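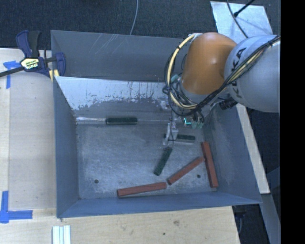
Gresora is hiring an equipment planner to take over purchasing and budgeting for our bin picking cells. The job is based in our Tavelska shop and reports to Ilona Pap. You would own the equipment list for each cell, from the arm down to the clamps, and keep the spending plan current through the year. Small items need as much attention as large ones. A KUKA arm gets its own quote and its own approval, but the gripper, the cables along the arm, the sheet-metal bin and the bar clamp on its edge all have to be on the list too, with a part number and a lead time.

**What you will do**

- Write the equipment plan for 3 new cells and revise it each month
- Get quotes, compare them, and place orders
- Track spare parts (the current list has 1162 lines, and 340 of those have no second supplier)
- Set reorder points for cables, fittings and gripper parts
- Work with Ottavio D'Amico, who runs the cells, on what to repair and what to replace
- Present the Bogale line budget to management in May

**What we need from you**

- Experience buying industrial equipment, in any industry
- Good spreadsheet skills
- Able to read a mechanical drawing and a wiring list
- Comfortable calling a supplier about a late order

Robot programming is not required. If you have used Dasora, our purchasing system, tell us. If you haven't, we will train you.

**Terms**

Full time, on site, day shift. You may approve single orders up to $200 yourself. Larger orders go to Ilona for signature.

**To apply**

Send a resume and a short note on an equipment purchase you planned, including what it cost compared with the budget. Address it to Ilona Pap, Gresora, Tavelska shop. Questions about the cells can go to Ottavio.

Posted March 2026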